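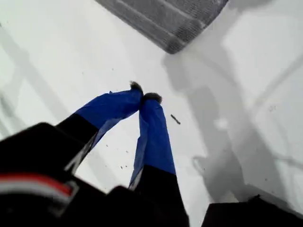

I have now lived in four apartments with a "smart" thermostat, and I am still waiting for one of them to save me any money.

The latest came with the place in Daltstead. The landlord had a Praso unit put in last January and raised the rent a little that same spring, so you could say I have been paying for it ever since. There was a leaflet taped inside the closet door promising that the thing would "learn my rhythms." I don't have rhythms. I work from home half the time, I go to bed when I'm tired, and I open the kitchen window when I burn onions.

So what did it learn? As far as I can tell, it learned that I like to be cold at 6 in the morning. I get up then perhaps twice a month. Every other day it sits there glowing at an empty hallway, having decided something on my behalf.

I should say I'm not against gadgets. I had a bread machine for years. What bothers me is the arithmetic, or the lack of it. The leaflet said "up to" a certain share of your heating bill, and you know what "up to" means. Zero is also up to that number. I went looking for where the figure came from and ended up on a page that compared a house using the thermostat with a house where the heat was left on high all day and all night, all winter. Who does that? My grandmother turned the dial down when she went to the store. If you compare me with a person who never touches the dial, then sure, I'm a genius too.

I do keep my bills, so I sat down with them. The old apartment in Niturcombe had a round dial on the wall with a crack in it. Over my last winter there I used 2,010 kilowatt-hours for heating. Over the first winter here it was more than that. Now, this place is bigger by 3 windows and a drafty door, and the winter wasn't the same winter, so I'm not going to claim the Praso made it worse. That would be doing what they do. But I can't find the savings in there either, and I've looked.

Then there's the app. It gives you a leaf when you've been good. I got a leaf for the week I was away at my sister's, with the heat set as low as it goes. It sent me a little message saying I was doing better than 1,000 homes near me. Which homes? How big? With kids in them? There was a button that said Learn More and it went to the page for buying a second one.

A friend told me I'm using it wrong and should let it run a full season without touching it. Maybe so. I've heard the same about diets and mattresses, and at some point the season is always over and you've missed the return date.

What did help, for the record, was a roll of foam strip along the bottom of the front door and a heavier curtain in the bedroom. I felt the difference at my ankles the first evening. I can't prove that on a bill yet either, so take it for what it's worth. I'll put the numbers up in the spring, whichever way they come out.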